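Category: Trade News / Timber and Surfaces

Ivetti opens Berutside finishing line for maple boards

Ivetti has opened a second finishing line at its Berutside works, raising output of oiled maple boards to 1,608 a week. The line began running in March and supplies the Carrasco range of kitchen and counter boards, sold through trade merchants and independent cookware shops.

The new line replaces hand oiling with a roller system supplied by Hinov. Each board passes through 3 stages: sanding, a first coat of food-safe oil, and a second coat applied after a rest period of 30 hours. Boards are stored on open racks between coats, in a room held at constant humidity.

Ivetti has also changed its grading rules. Boards with sound knots and dark streaks, previously sold as seconds, are now included in the standard grade. Open knots, splits and loose bark remain grounds for rejection. The company expects the change to reduce waste at the cutting stage – the point at which most usable timber was being lost.

Boards in the Carrasco range are made from planks glued edge to edge. Joints are tested on a sample from every batch. The largest size is 800 mm long and is supplied without feet, so that either face can be used. 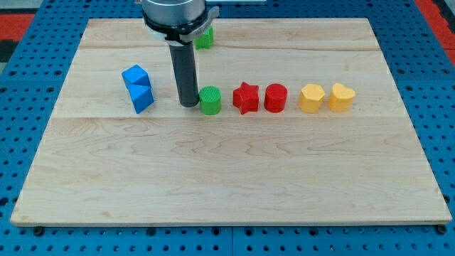

2 min read

Maple is pale when first cut and darkens slowly with light and use. Streaks and knots vary from plank to plank, and a join between two planks may show as a line across the face. Merchants are asked to point this out to customers who order by post – Ivetti does not match boards for colour or grain.

Care instructions are unchanged. Boards should be wiped with a damp cloth, dried standing on edge and re-oiled when the surface looks dull. They are not suitable for dishwashers.

Trade orders for the revised grade are open now. Orders received by noon on Thursday are sent out the following week. Price lists and sample offcuts are available from the Berutside sales office.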